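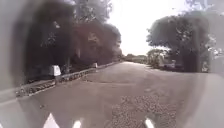

Words: Sixten Boström
Filed under: Faults and fixes, outdoor robots
Last looked over in September

Tracking down false stops on a Fjeld road robot

If your Fjeld has started pulling up dead on a perfectly open road, you have my sympathy. Ours at Urnley did it for most of a month, and I spent far more evenings than I'd like to admit staring at the stop log with a mug of tea going cold beside me. I've written down what we did in the order I wish we'd done it, so that you can get through it in an afternoon (well, perhaps a long afternoon).

A word of caution before anything else. A false stop is a nuisance, but it is the safe sort of wrong. Please don't be tempted to turn the obstacle stop off "just to get home", and don't turn the sensitivity down until you know what is setting it off. We did turn it down, early on, and the robot then rolled its front wheel into a bag of sand we had put out as a test. No harm done, but it gave me a proper fright. Put it back to the factory setting and leave it there while you work.

What you'll need

The hand-held stop button, with a fresh battery in it. A second person to walk with the robot and hold that button. A laptop with the Pokora log viewer. A soft cloth, a roll of matt black tape, a notebook, and a stretch of road where you are allowed to run and can see what's coming from both ends.

Step one: read the log before you touch the robot

Plug in, open Pokora and pull down the whole stop list. Ours held 2000 lines, most of them ordinary start-up messages, so filter by "obstacle" and you'll be left with something you can read in one sitting. We had 61 stops in the end. For each one, write down the time of day, which way the robot was heading, and where in the camera view the box was drawn. It's dull work, I know, and you will want to skip it. Do it anyway, and do it on paper if you're like me and think better with a pencil.

When we laid ours out, they fell into two heaps. One heap had the box low down in the view, close in front of the robot. The other had no box at all, only the words "view lost", and those all came in the late afternoon.

Step two: look for the robot in its own picture

Stand the robot on the road, wheels locked, and open the live view. On our mounting the camera takes in a fair bit of the body: pale grey panels at the sides and those white points along the bottom edge. The software is meant to ignore all of it, using a mask which you draw once and save. If the camera has been knocked, or taken off and put back a shade crooked, the mask no longer covers the parts it should, and a bright white tip against grey tarmac looks very much like something standing in the way.

Turn the mask layer on and check every edge. If any white shows outside it, redraw it with a small margin. As a quick test you can cover the tips with matt black tape and drive the same stretch again, but do take the tape off afterwards and mend the mask properly.

Step three: drive slowly past rough ground

Once the mask is right, pick a road with some wear in it. A patch of loose gravel or a pale strip of repair across the tarmac will do nicely. Set the lowest speed, have your helper walk level with the robot, and go past the rough part 4 times, twice from each end. If it stops at the same spot each time, save those clips and run the ground calibration from the Ivico menu. Allow the robot to finish the whole thing — it sits still for a good while and looks as though it has gone to sleep. Then repeat your passes and write down the results beside the first lot.

Step four: try it facing the sun

Save this for when the sun is low enough to get into the view, and start from a standstill with the button already in your helper's hand.

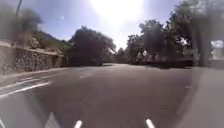
Facing the sun on the open road, with haze across the lower right of the view.

Watch the live view on the laptop and look at the parts that matter to the robot, down on the road surface and along the edges. With the light behind them, trees and walls go dark on the side facing you, and a pale kerb can melt into the glare. Wipe the lens with the soft cloth first, as even a thumbprint makes the haze a good deal worse. Then switch the exposure from "whole view" to "road area" and drive the stretch once more.

If "view lost" still comes up, please take the robot at its word. Turn it round, wait for cloud, or run that leg in the morning. We now keep a plain note in the route plan for the westward leg, and I'm quite content with that.

Step five: prove that it still stops

This is the one I'd underline if I could. After changing the mask, the calibration or the exposure, set a large cardboard box on the road and drive at it slowly, first with the sun behind you and then with it ahead. The robot must stop short both times. Afterwards press the hand-held button while it's moving, and check that it halts then as well. If either test fails, put the old settings back, tag the robot out of use and ring your service desk before it goes on the road again.

Save the new log under a fresh name and keep the old one too. You may well want to compare them when the leaves come down.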